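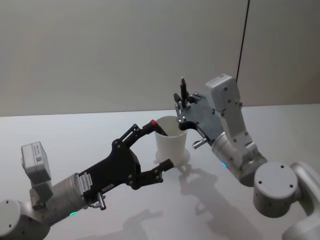
3. What people mean by a full cup

I came into this part of the project thinking it would be the easy bit. We had already asked people how much coffee they drink in a day (see the previous section), and nearly everyone had answered in cups. All I had to do was find out how big a cup is, multiply, and move on to the interviews. I spent 7 weeks on it instead, and I'm still not sure I'd bet my lunch on the result.

The trouble starts with the word. When someone at the Plesar site told us she had a cup in the morning and another after lunch, she meant a heavy mug at home and a paper cup at work, and she'd never thought of them as different sizes. A man at Demissie used the word only for the first drink of the day. Everything after that was a "top-up," even when he had washed the mug in between and filled it again from the bottom! If you hand these two people the same diary form, you get numbers that look comparable and really aren't.

So we changed the task. We asked each person to bring the thing they usually drank from, then to pour water into it from a pitcher holding 400 milliliters and stop when it looked like a normal serving. We used water at room temperature because Su-bin Wi, who ran most of the sessions, didn't want anyone handling hot liquid in a hallway (fair enough). Each person poured three times, with a chat in between so they wouldn't simply be copying their last go. We weighed the pitcher before and after each pour, out of the person's sight.

I should say something about shape, and I'm going to be a little picky here. A lot of the older writing I learned from treats a drinking cup as a container with a volume and leaves it at that. But the people we talked to kept pointing to things on the cup itself. They stopped at the bottom of a printed flower, or level with the top of the handle, or where the glaze changed color. One woman at Buteck poured to a chip on the inside of the rim and told us she would have to learn all over again if the mug ever broke. These marks do real work. Take a white cylindrical cup like the one in Figure 3 and stand it on an equally white tabletop: the shape is about as simple as drinking cups get, and I had assumed simple would mean easy to judge. Our pourers with plain straight-sided cups spread out more from one pour to the next than the people with busy, decorated ones. I went back over those sheets twice, as I didn't quite believe it.

There's a boring explanation, and we can't rule it out. People who own a decorated mug may have had it longer, and been pouring into it longer, so what we're calling the effect of the markings might be plain old practice. We did ask how long each person had owned their cup, but the answers were hopeless. "Forever" came up a lot. So did "it was here when I started." I've left ownership out of the analysis for that reason, and I'd love to see somebody do it properly with new cups handed out at the start.

Milk gave us a second headache. Anyone who takes milk pours their coffee short to leave room, and they do it without thinking, even when the pitcher has only water in it and there's no milk anywhere nearby. Su-bin Wi spotted this at the Pludo site in June and added a question to the form. For sessions before that we had to phone people back and ask. Most picked up and were very nice about it, although a few had switched to oat milk in the meantime and wanted to know whether it counted. (It does. We treated anything poured in from a carton as milk.)

Where does this leave the cups-per-day answers from the previous section? I've kept them in, but I no longer convert them to a volume unless we have a pouring record for that same person. For everyone else I report the count as they gave it and treat it as a number of occasions. That makes the tables in Section 4 look thinner than I'd like. It also means the comparison between sites rests on how often people drank, with amounts brought in only for the group who poured for us.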